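Werkstattbuch Vumix, Raum Ganedport
20.02.2020

Aufräumdurchgang Sitzecke und weißer Tisch. Ziel: Ablauf so festlegen, dass er beim nächsten Mal ohne Rückfragen wiederholt werden kann. Laufende Nummer des Durchgangs: 972.

Reihenfolge bleibt wie im Blatt Blackwood: zuerst Sitzfläche Sofa, dann Tisch, zuletzt Boden. Kissen werden nicht gezählt, nur aufgestellt. Der gestreifte Überwurf ist Bezugsfläche — er wird vor Beginn glattgezogen und danach nicht mehr bewegt. Taschen und Kleinteile auf der Sitzfläche gelten als lose Ware und kommen in die Kiste neben der Tür.

Am Tisch: Becher mit grüner Flüssigkeit gehört nicht zum Satz. Vorschlag: Getränke generell vom Tisch, solange die geriffelte weiße Schale dort steht. Kleinteile unter dem Tisch vorher aufheben, sonst geraten sie unter das Möbel. 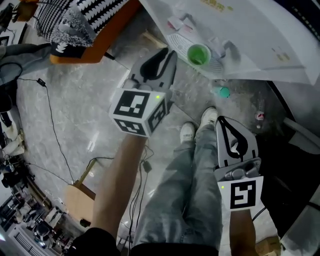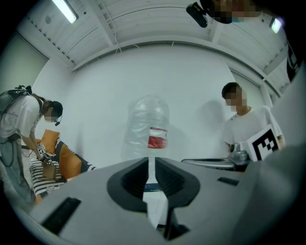 Tisch mit Becher und Schale (erstes Bild), Sofa mit Streifenüberwurf (zweites Bild).

Offene Punkte:
Stuhl mit Zickzackmuster steht nicht im Lageplan. Position nachtragen oder Stuhl raus.
Hohes Teil in Klarsichtfolie an der Wand: bleibt verpackt, bis Jamorow den Stellplatz bestätigt. Inventarnummer 1752 vorläufig vergeben.
Orange Sofakissen: Soll-Lage im Blatt unklar. Formulierung "angelehnt" reicht nicht, Winkel zur Rückenlehne angeben oder streichen.
Im Blatt Blackwood fehlt der Schritt für Kabel. Kabel über Stuhl- oder Sofalehnen ist ab jetzt nicht zulässig.

Zeitvorgabe pro Durchgang bleibt bei 7 Minuten, Boden eingeschlossen. Für den Tisch allein halte ich das für zu großzügig, Anpassung aber erst nach der Auswertung im Juli. Kiste neben der Tür vorher leeren, Deckel fehlt weiterhin.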